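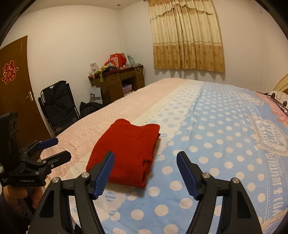 A folded red towel on a bed, with a hand-held gripper open in front of it.

How can a robot learn to fold a towel?
Bandstead Science Pages for Young Readers

Folding a towel may seem an easy job. You take two corners, bring them together, smooth the cloth and fold it again. For a robot, the same job is very hard. A cup keeps its shape when it is picked up. A towel does not. It bends, droops and crumples, and it can lie on a bed in a different way every time.

Researchers on the Skavent project wished to find out whether robots could learn this kind of work from people. They used a method called learning from demonstration. To demonstrate something means to show how it is done.

Showing the robot what to do

The person giving the lesson holds a gripper in each hand. A gripper is a tool with two jaws that open and close, rather like a finger and thumb. The jaws in the picture have blue pads with fine ridges on them. A camera on the tool records what is in front of the jaws, and the person does the household job with the grippers instead of with bare fingers.

The robot is not needed for this part of the work. Its own arms will later be fitted with grippers of the same shape, so what the camera records is close to what the robot will see for itself.

Learning from many homes

The Skavent team collected 582 demonstrations in 11 homes. Each home had different beds, sheets, curtains and lamps. This matters a great deal. If a robot had only ever seen a towel on a plain white sheet, it might be confused by a sheet with spots or large letters on it.

A computer program then studied all the recordings. It looked for links between what the camera saw and how the person moved. This is called training, and it took about five days.

What did the researchers find?

The team made 2 programs and compared them. The first, named Peeters, learned from recordings made in a single home. The second, named Vendgate, learned from all of the homes. Both were then tried in a bedroom that was in none of the recordings.

Peeters often closed its jaws on the sheet as well as the towel. Vendgate made this mistake much less often. It still had trouble with very thin cloths, and it worked far more slowly than a person.

Words to remember

Gripper: a tool with jaws for holding things.
Demonstration: showing how a job is done.
Training: the time when a computer program learns from recordings.

Something to try at home

Ask an adult for a small towel and two pairs of kitchen tongs. Try to fold the towel in half using only the tongs. Then put it on a patterned blanket and try again.

Page last checked: 2019-08-31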